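About Us – Kallby Sorting & Settling

We put other people's things where other people can find them.

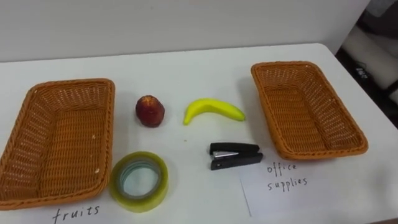 Two baskets, two labels: fruits and office supplies.

Kallby Sorting & Settling is a small company in Tosirstead that organizes break rooms, supply closets, front desks and the occasional kitchen. If your office has a drawer that everybody opens with a slight wince, you are our kind of customer.

The business was started by Jarmo and Leena Vuorinen, who were married at the time and, to the surprise of several relatives, still are. Jarmo had spent 18 years managing a stationery warehouse. Leena ran the lunch counter two doors down. Between them they knew where to keep a stapler and where to keep a pear, and had strong feelings about people who kept both in the same bowl. Their first paying job was the reception desk at a dental practice, where the bowl in question contained apples, thumbtacks and a retainer. The retainer was never claimed.

The name comes from Kallby, the street where they rented their first storage unit. It has no deeper meaning. A branding consultant once offered to find it one, for a fee, and Leena showed him the door, which had a very nice label on it.

What we do

Mostly we start with a cleared table. Everything from the problem area goes onto it, a handful at a time, and gets sorted into baskets. We like shallow woven ones, because deep baskets are where things go to be forgotten. Each basket gets a word on it, or next to it, in black ink. We write the words by hand. We owned a label maker for two years and spent most of that period looking for it.

People sometimes expect a more scientific system. They have read a book, or their cousin has, and they ask about color codes and zones. We have nothing against zones. In our experience, though, an office will follow a rule only if it can be read by a person holding a coffee and a phone, so we keep to short words. "Fruits" is a good label. "Perishable Shared Refreshments (Staff)" was a label we inherited at Valtonen House, and the basket underneath it was full of batteries.

A standard visit takes 90 minutes for one room. Kitchens take longer, and so does any room where somebody says, "Oh, I can tell you what's in that cupboard." They can't. Please leave a parking space.

Who we are

Jarmo Vuorinen does the first walk-through and the estimates. He opens every drawer and says nothing, which clients find unnerving. He is only counting hinges.

Leena Vuorinen handles kitchens and anything edible. She will throw out your expired mustard without a ceremony. If you are attached to it, tell her before she arrives.

Oskari Niskanen joined us for a summer and has now been here long enough to have his own key. He is responsible for supply closets, shelving and the van. His handwriting is on most of our labels, although Leena still does the ones for food, on the grounds that his "plums" looks like "plumber."

Anneli Manninen answers the phone, sends the invoices and teaches our desk workshop. Her own desk has a plant, a pen and a lamp on it. We have checked the drawers and they are fine too, so there goes that theory.

The workshop

Once a month Anneli teaches a short class called Where Does This Go? in the back half of our shop on Plumley Road. It is meant for office managers, but we get teachers, retired people and one couple who were plainly there to settle an argument. The exercise is simple: a few everyday objects, some baskets, a label for each. You sort them, then you explain yourself.

Everyone assumes it will be too easy. Then somebody brings in a candle shaped like an orange – or a tin of mints that has held paper clips since the previous manager – and the room divides into camps. Anneli lets it run for a while. The point of the class, as far as we have one, is that a basket nobody agrees on will be full of receipts by November.

The room seats 18 if the folding chairs cooperate. Coffee is provided. Fruit is also provided, in the appropriate basket.

What we don't do

We don't do garages. We did one garage. Oskari would prefer not to talk about it.

We don't sell you containers you don't need, either. If you have perfectly good boxes, we will use them, and if they once held printer paper we will turn the printing to the back and carry on.

And we won't come in after hours and reorganize a colleague's desk as a surprise. We are asked this more than you'd think.

A word from a client

"I have stopped buying scissors. We had nearly 27 pairs." – Ulla Kauppinen, office manager

Visiting us

The shop is on Plumley Road in Tosirstead, next to the shoe repair place. The bell works if you press it and then press it again. Mornings are best, as Jarmo is usually out on estimates after lunch and Anneli is usually on the phone explaining about garages.

To book a walk-through, call or stop in. You don't need to tidy up first. People always do, and then we have to ask them where they put everything.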